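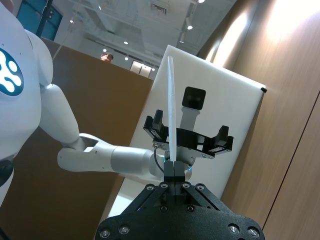
MOBILE DEVICES AND BUYING GUIDES
Unit 4 Handout: Reading a Phone Spec Sheet

Updated March 12, 2025

Read this before the lab. Bring a printed or saved spec sheet for any phone you like, old or new. If you do not have one, use the sheet for the Shibata handset in the course folder.

1. What a spec sheet is for

A spec sheet is a list of parts and measurements. The maker writes it, and stores and websites copy it. Copies often contain mistakes. A common one is a sheet made for one model and reused for another with a similar name. When two sheets disagree, go to the maker's own support page and look up the full model number, which is usually printed on the box and also shown in the settings menu under "About phone."

The model name alone is often not enough. The same name can cover several versions with different radios, different amounts of memory, and sometimes a different processor. Write down the model number first in every exercise in this unit.

2. Storage and memory

Older listings use the word "ROM" for storage. Strictly, ROM is read-only memory, and the storage in a phone can be written to. You will still see "ROM" in many price lists, so learn to read it as storage.

RAM is working memory. It holds the apps that are open now. When a phone runs short of RAM it closes apps in the background, and they have to load again when you go back to them.

Storage holds the system, the apps, photos, and files. The number on the box is the total. The system and the preinstalled apps take up part of it before you save anything. Write this as:

Usable storage = total storage - system and preinstalled apps

Worked example. The Gandum sample handset in the lab workbook reports 73 percent of its storage free after setup. If a student then fills it with photos and video until 51 percent is free, the student's own files have used 22 percent of the total. Work in percentages first and convert to gigabytes at the end.

Units cause trouble here. Makers count one gigabyte as 1,000,000,000 bytes. Some software counts in powers of two and still prints "GB" next to the result. The number on the screen is then smaller than the number on the box, and no storage is missing.

Memory cards. Check three things on the sheet: whether there is a slot at all, the largest card supported, and whether the slot is shared. A shared slot takes either a second SIM or a card. Many listings say "dual SIM" on one line and "expandable storage" on another without telling you that you must choose.

3. The display

Size is measured corner to corner, in inches. It does not tell you the width. Two phones with the same diagonal can feel very different in the hand when one is tall and narrow.

Resolution is the number of pixels across and down. Pixel density combines resolution and size:

Density (ppi) = diagonal in pixels / diagonal in inches

To find the diagonal in pixels, square the width, square the height, add them, and take the square root. You will do this by hand once in the lab and after that you may use the spreadsheet.

Refresh rate is given in hertz. It says how many times per second the screen can redraw. A higher rate makes scrolling look smoother and uses more power. Many phones change the rate on their own, so the figure on the sheet is a maximum.

Brightness is given in nits. Look for the words "typical" and "peak." Peak brightness may apply only to a small part of the screen and for a short time. Do not compare one phone's peak with another phone's typical figure.

4. The battery

Capacity is given in milliamp-hours (mAh). It is a measure of charge. Battery life also depends on the screen, the radio, the processor, and the software, so a larger number does not always mean a longer day.

"Non-removable" means that the owner is not expected to swap the battery by hand. A repair shop can normally replace it. Price lists sometimes leave this line out.

Talk time and standby time are measured under the maker's own test conditions. They are useful for comparing two phones from the same maker in the same year - much less useful across makers.

Charging speed is given in watts. Three parts have to agree before you get the top speed: the phone, the charger, and the cable. Check the "in the box" line. Many phones now ship without a charger, and the top speed on the sheet may need one that is sold separately.

Test note for the lab. We compare charging from 2 percent to 70 percent. Charging slows down as the battery fills, and a test that runs to full mixes the fast part with the slow part. Record the start and end times in the workbook, along with the charger model.

5. The processor

The sheet gives the name of the chip, the number of cores, and a clock speed. The clock speed is usually that of the fastest core. Phones mix fast cores with slower ones that save power.

Core count is a poor guide to speed. So is clock speed when the chips come from different generations. Use the chip name to find the year it was released, and compare from there. Benchmark scores can help, but look at whether the score came from a short run or a long one. Thin phones get warm under load and slow down.

6. Cameras

Megapixels describe the number of pixels on the sensor. Sensor size and the lens matter as much. Many phones combine several pixels into one, so a sensor with a high count saves a smaller picture by default.

Read the camera lines in this order:

Main camera: resolution, aperture, sensor size, stabilization
Other rear cameras: purpose of each one (wide, telephoto, macro, depth)
Front camera: resolution, fixed focus or autofocus
Video: highest resolution and frame rate together

On the video line, check that the highest resolution and the highest frame rate are available at the same time. Often they are separate modes.

Optical stabilization moves part of the lens or the sensor. Electronic stabilization crops and shifts the image in software. A sheet that says only "stabilization" could mean either one.

7. Size and weight

Thickness is normally measured at the thinnest point of the body and leaves out the camera bump. Weight is given without a case. If the phone comes in more than one back material, each version may have its own weight. Copy down both.

8. Networks

Find out which bands the phone supports and compare them with the bands your carrier uses. A phone bought in another country may make calls and still have slow data, or no data in some areas. Look also for the words "locked" and "unlocked." A locked phone works only with one carrier until that carrier releases it.

9. Software and updates

The sheet lists the version of the system at launch. More useful is how long the maker promises to supply updates, and this is usually on a separate page. There are two kinds:

System updates bring a new version of the operating system.
Security updates fix problems in the current one.

The clock starts on the launch date of the model. A phone bought late in its life gets fewer years of support. Write the launch date next to the update promise on your comparison sheet.

10. Price

Prices in listings go out of date quickly. A listing without a date should be treated as history. Always record the price, the currency, the store, and the day you looked. Note whether tax is included and whether the price depends on a contract or a trade-in.

Lab 4

Work in pairs. Log in to Fedbridge and open the folder named Brirnlow. It holds the workbook, the spreadsheet for pixel density, and the sample sheets.

Part A. Copy your phone's specs into the workbook. Mark every line as "maker," "store," or "other" to show the source.

Part B. Find one line where two sources disagree. Say which you accept and how you checked.

Part C. Work out the pixel density by hand. Show each step.

Part D. Fill in the comparison table for your phone and the Shibata handset. Leave a cell blank if you cannot find the figure - do not guess.

Part E. Write one paragraph for a buyer who mostly makes calls, takes photos, and keeps a phone until it stops working. Recommend one of the two phones and use at least three lines from the table.

Upload the workbook to Fedbridge under both names. Late work follows the policy in the syllabus.

Terms to know for the quiz

RAM, storage, usable storage, shared slot, pixel density, refresh rate, peak brightness, mAh, aperture, optical stabilization, band, unlocked, security update

Reading for next time: Unit 5, sections 1 through 3, on used and refurbished phones. The battery health material from the December handout has been moved into section 2.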